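**Ticket:** Shared calendar shows old bookings after sync
**Opened:** 2/23/20
**Reported by:** Gleice Quintana, Weltus front desk
**Product:** Tekari Calendar, desktop client
**Status:** Open, workaround in place

Bookings deleted on the web come back on the desktop client after a restart. Two desks are affected. The laptop in the Furtado office is fine, same account, same version.

Tried so far:

- Signed out and back in. No change.
- Cleared the local cache. Old bookings gone for 30 minutes, then back.
- Removed the Prinano add-on from desk 2. Bookings stayed gone through 4 restarts.
- Put the add-on back. 11 old bookings returned at the next sync.

The add-on keeps its own copy of the calendar and writes it back when the client starts. Its log has a "push local" line at each startup on both desks. The Furtado laptop never had the add-on installed. 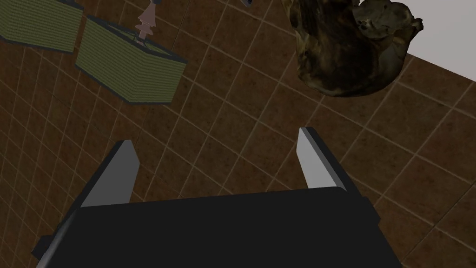

Which copy should we treat as correct while this is open?

The web calendar. Make all changes there and leave the desktop client closed on both desks.

Add-on is now disabled on desk 1 as well. Log files sent to Prinano support. Gleice will check the July room bookings against the paper list, as a few of those were moved last week and may have been written back to the old times.

Next: wait for reply from Prinano, then retest on desk 2 only.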